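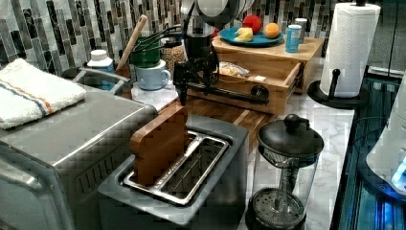

4.2 The toaster task

Figure 3. Toaster task, student project kitchen. The gripper is just above the board standing in the toaster slot.

I'll start with the toaster, as it gave us more grief than the rest of the kitchen put together. When our student team drew up the task list for Nandness (our name for the whole project, arm and software and all), I put "board and toaster" down as a warm-up. A slim wooden board, a slot, a gripper. How bad could it be? We ended up giving it 278 of the 577 trials we ran over the project, and I still think we could have used more.

The board stands upright in one slot of a two-slot toaster and sticks up above the opening, as in Figure 3. The toaster stays unplugged throughout, which our department insisted on and which I was quite happy about too! We picked a board over real bread after a short and very crumby week in which every slice behaved differently from the one before it. Bread squashes, tears and dries out over an afternoon. The board is the same board at six in the evening as it was in the morning, so if a trial goes wrong we can at least blame ourselves.

Each trial has two halves. In the first the arm has to close on the top of the board and lift it clear, and in the second it has to put it back in the same slot. We scored the halves separately, and a trial only counts as a full success if both go through without anyone touching the stop button. Bumping the toaster is allowed as long as it stays where it is on the counter. Shoving it along is a fail (we argued over this rule for most of a lunch break, and I lost).

The counter was left busy on purpose. Earlier student projects in our department used the Dravby table, a plain bench with a single object on it, and their results looked lovely until someone tried the same code anywhere else. So our toaster sits next to a countertop oven with a towel folded on top, there's a French press just to the other side, and behind them you get the usual kitchen clutter: a mug, a jar of coffee beans, a green pot of utensils. Between blocks of trials we moved the small things about a bit, but we never cleared them away. The French press caused the most nerves, being glass and right beside the toaster, and we wrote a keep-out zone around it before we wrote much else.

Shiny things were our other headache. The toaster is stainless steel and so is the oven, and the inside of the slot is shiny as well. Our first detector, a stock one we'd trained on 500 pictures taken in the club room, kept finding a second board in the reflections. We tried dimming the lights, which helped with that and broke everything else. In the end we had it look for the rounded top edge of the board only, and work out where the slot must be from there. It's a bit of a cheat and I'd be the first to admit it wouldn't carry over to an object we hadn't met before.

4.3 How the trials were run

We worked in pairs, with one person at the laptop and one with a hand near the stop button. The person at the laptop called out the result and the other wrote it down on paper, and we typed the sheets up at the end of the session. I know that sounds old-fashioned, but the one time we relied on the Skurkico logger it filled the disk halfway through and we lost the lot.

The first 127 toaster trials used the hand-tuned grasp. After that we switched to the grasp planner we had built for the Papadopoulos Cup, our inter-college competition, with the closing speed turned down a good deal. The two sets are kept apart in all the results that follow, and I'd ask readers not to add them together. By the time we changed over, the whole team had got better at setting the board straight in the slot, and I can't say how much of the difference belongs to the planner and how much to us.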